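Budgeting a two-arm cell for shelf work

Start with the furniture, then price the arms. Measure the deepest shelf and the lowest door knob, and add 300 mm of clearance on each side.

Split the budget into three lines: arms, grippers, cabling. At Resstead we hold 4000 dollars back for grippers and spares alone. Quotes from Firkari and Dikik list cable sleeves separately – check before comparing totals.

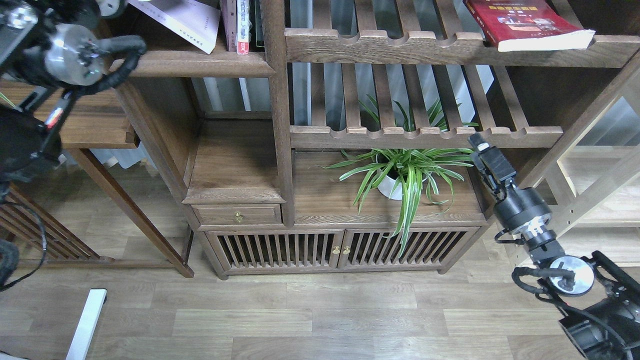
Two arms at a slatted shelving unit with books and a potted spider plant.

Note how far leaves can spread past a pot. Budget for a slim parallel gripper if plants are on the task list.

Allow 24 working days for delivery. Order spare cables with the arms; a second shipment costs extra.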